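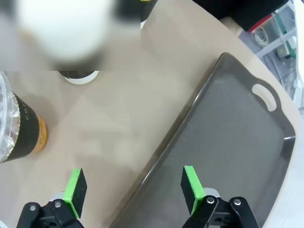 Large serving tray, dark gray, on a beige tabletop.

Grallow Tray Trolley

Last updated: January

The Grallow is a wheeled trolley for storing, draining and moving serving trays. It was made for kitchens that handle trays all day: school dining rooms, hospital wards, hotel breakfast service, conference catering. Trays slide in on their long edge and stand upright between coated steel rods. Water runs off into a removable drip pan at the base. When the trolley is full it can be pushed straight from the dish area to the service line without restacking anything.

It is built by Getix at the Plovmont works and sold flat packed or assembled. The rod coating is supplied by Rimkutė, who also supply the replacement rod sleeves listed further down this page.

What it holds

The trolley has two decks, one above the other. Each deck takes rectangular trays up to 483 mm on the long side, standing on edge. Round trays fit on the upper deck only. The rods on the lower deck are spaced closer together, and a round tray tends to roll forward when the trolley goes over a door sill.

Trays with raised handles can be stored in every second slot. Trays with a deep rim may also need every second slot, depending on the rim. If you are not sure, measure the rim height and send it to us with your order and we will tell you how many will go in. Please measure the outside of the tray and include the handles. Most of the wrong orders we see come from people measuring the flat inside surface.

Mixed loads are fine. Put the larger trays on the lower deck to keep the weight down low.

Frame

The frame is square steel tube, welded at the corners and powder coated. The standard color is light gray. White and black are made to order and take longer. The push bar is fixed at one end and sits slightly outside the frame so that knuckles clear the tray edges when going through a doorway.

The maximum load is 184 lb, spread evenly over both decks. This covers full loads of the ordinary molded trays used in dining rooms. Solid wood trays are heavier than they look, and if you use them please check the total before filling both decks.

The trolley is not meant for carrying plates, pans or boxed stock. The rods will bend if heavy items are laid flat across them, and bent rods from this cause are not covered.

Wheels

There are 4 casters, all swivel, two with foot brakes. The brakes are on the push bar end. The wheels are gray rubber and will not mark vinyl or sealed concrete. On quarry tile with wide grout lines the trolley is noticeably louder. A larger wheel is available for this and raises the whole trolley a little, so check the height if it has to go under a counter.

Casters are threaded and can be changed with an ordinary wrench. Tip the trolley on its side to do it, with the decks empty and the drip pan out.

Drip pan

The pan slides out from the push bar end. It has a lip at the front and a drain plug in one corner. Empty it at the end of every shift. If trays are loaded straight from a rinse sink and not from a machine, it will need emptying more often than that.

The pan can go through a commercial dishwasher. The trolley itself can be hosed down or wiped, but should not go into a steam cabinet. Steam gets under the end caps on the tubes and stays there.

Rods and sleeves

The rods are steel with a bonded nylon coating. In bench tests at Plovmont the coating went through 3000 loading and unloading cycles with a heavy laminated tray before bare metal showed at the contact point. In daily use the first place to wear is the front third of each rod, where the tray corner lands.

Worn rods do not have to be replaced. A push-on sleeve covers the front section and stops the metal from scratching tray rims. Warm the sleeve in hot tap water for a minute, push it on with a twist, and let it cool before using that slot. Sleeves come in bags of ten.

Rust on a rod means the coating has been cut through. Dry it, rub it down with fine abrasive paper and fit a sleeve over the spot. If the rust is at the weld, order a new rod row.

Drying

Trays dry faster standing up than stacked, but they do need air. Leave the trolley where there is some movement, away from the wall by a hand's width or so. Do not cover it with plastic wrap while the trays are still damp. A cloth or mesh cover is available for trolleys kept overnight in a dusty area or near a loading door.

Stacking trays while they are damp is the usual cause of the sour smell that people write to us about, and of trays sticking together. Textured non-slip surfaces hold water longer than smooth ones. Give those extra time, or wipe them before loading.

A note on tray care

We are asked about this often enough to put it here. Plastic and laminated trays last longer if they are washed at the temperature the maker gives and no higher. Scouring pads take the finish off and after that the tray stains. Coffee and tomato stains can usually be lifted with a paste of baking soda and water left on for a few minutes, then rinsed. Bleach is not a good idea on non-slip surfaces, as it hardens them and they lose their grip.

Take chipped or split trays out of use. Food gets into the split, and the edge will also cut the rod coating.

Assembly

The flat packed version takes two people. All bolts are the same size and the wrench is in the box. Fit the casters first, then stand the base upright and add the uprights, lower deck, upper deck and push bar in that order. Leave every bolt finger tight until the push bar is on, then go around and tighten. If the upper deck will not line up with the holes, a bolt lower down has been tightened too early. Loosen the two at the base and try again.

Check the bolts again after the first week. They settle a little once the trolley has been rolled around under load. The assembled version has been checked before it ships, but the same applies.

Delivery

Flat packed trolleys go by parcel carrier. Assembled ones go on a pallet and need someone on site to receive them. The driver will bring the pallet to the door but not up steps. Please tell us when ordering if there is no level access.

Inspect the carton before signing. If a corner is crushed, write that on the delivery slip and take the carton in anyway. We can send single parts, and this is usually quicker than returning the whole thing.

Parts and accessories

GT-01 Drip pan, with plug
GT-02 Drain plug only
GT-03 Rod row, upper deck
GT-04 Rod row, lower deck
GT-05 Rod sleeves, bag of ten
GT-06 Caster, plain
GT-07 Caster, with brake
GT-08 Caster, large wheel, set
GT-09 Mesh cover
GT-10 Push bar with end caps
GT-11 Bolt pack and wrench

Trolleys made before the frame change have a narrower drip pan. Look at the label under the push bar. If it has no letter after the serial number, you have the older frame and need the older pan, which we still keep in stock. Give the full serial number when ordering and we will match it. All other parts fit both frames.

Warranty

The frame is covered for five years and the casters for one. Rod coating is treated as a wear item and is not covered after the first six months. Damage from steam cleaning, from overloading or from towing the trolley behind another cart is excluded.

Questions

For help with sizing, tray counts or older trolleys, write to Lawal Fashola in the Getix parts office. Include the outside dimensions of your trays and say whether they have handles. A quick sketch is fine. Orders for sleeves and plugs can be added to any open order up to the point it ships.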